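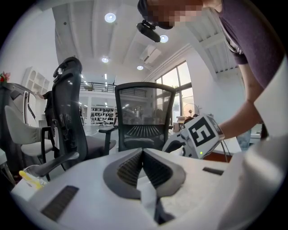

Hand-held grippers among the office chairs, Drestside open day

Home and Workshop Advice: Preparing a room for hand-held gripper work

The Drestside workshop opened its upper and lower rooms to the public on 28th June, and 143 visitors took part in the demonstrations. Many of them asked how the rooms are kept in order while people are reaching, lifting and sorting with hand-held grippers, and whether the same methods would suit a kitchen or a home workroom. The advice below is drawn from the notes issued to visitors and from the questions put to staff during the afternoon.

Clearing the surface

Take everything off the table before work begins, wipe it down and put back only what the task requires. During the Flolen demonstration, visitors were asked to move small household items from a table into open tubs, first by hand and then with the gripper. Most found that they needed a good deal more room with the gripper. The same applies to anyone using long kitchen tongs or a reaching aid at home. Leave a hand's width between items and keep glass towards the back.

A matt surface is easier to work on than a polished one. If the table is glossy, lay a plain cloth and tape down the corners. Patterned oilcloth should be avoided, as small parts are quickly lost against it.

Choosing containers

Clear plastic containers are preferred at Drestside for anything that has to be found again. They should be shallow enough for the whole of the contents to be seen from a standing position. Lids are kept in a separate stack and are not left on the table. For kitchen use, wash clear tubs in warm water with a soft cloth; scouring pads leave fine scratches that dull the plastic within weeks.

Containers that slide about when touched may be steadied with a square of non-slip shelf liner. A damp dishcloth folded in half will do for a short task.

Chairs and floor space

Office chairs on castors should be pushed fully under the table or moved to one side of the room before anyone begins walking about with equipment. Visitors to the Uvlow demonstration, which took in a whole room, were asked to practise drawing a chair out and returning it several times. It is a useful habit in any household where a desk shares space with a walkway.

Mesh chair backs collect dust in the weave. Use the soft brush of a vacuum cleaner on a low setting, working from the top downwards, then wipe with a cloth wrung out in water and a few drops of washing-up liquid. Allow the chair to dry away from direct heat. Armrests should be wiped at the same time, as they gather hand cream and food grease.

Cables

Trailing cables caused more questions than any other subject. Staff recommend the following:

Keep the cable on the side of the hand that is holding the tool.
Leave enough slack to reach the far edge of the table, and no more.
Do not run a cable across a doorway or under a rug.
Coil cables loosely after use and fasten them with a fabric tie. Tight winding around the tool will damage the cable where it enters the handle.

Cleaning gripping pads

Ribbed pads, whether on a workshop gripper or a pair of kitchen tongs, hold crumbs and dust between the ridges. An old toothbrush, used dry, will remove most of it. Sticky residue should be taken off with a barely damp cloth. Do not soak any tool that contains electrical parts, and do not use oil or furniture polish on the pads.

Light and air

Draw a blind part of the way down if strong daylight falls across the table. Glare on clear plastic was a nuisance at the Deng demonstration until the table was turned. Fans should be pointed away from the work where paper, packaging or flour is in use.

Length of session

Demonstrations were limited to 14 minutes for each visitor, with a rest afterwards. Holding a tool at arm's length is tiring, and household jobs of the same kind are best taken in short spells. Elbows should be kept close to the body wherever possible.

Further visits

A second open day is planned for December. The rooms can be visited by groups of up to 9, and children must be accompanied by an adult. Flat shoes are advised and long sleeves should be fastened at the wrist. Printed copies of these notes are available from the Drestside front desk on request, quoting leaflet 332.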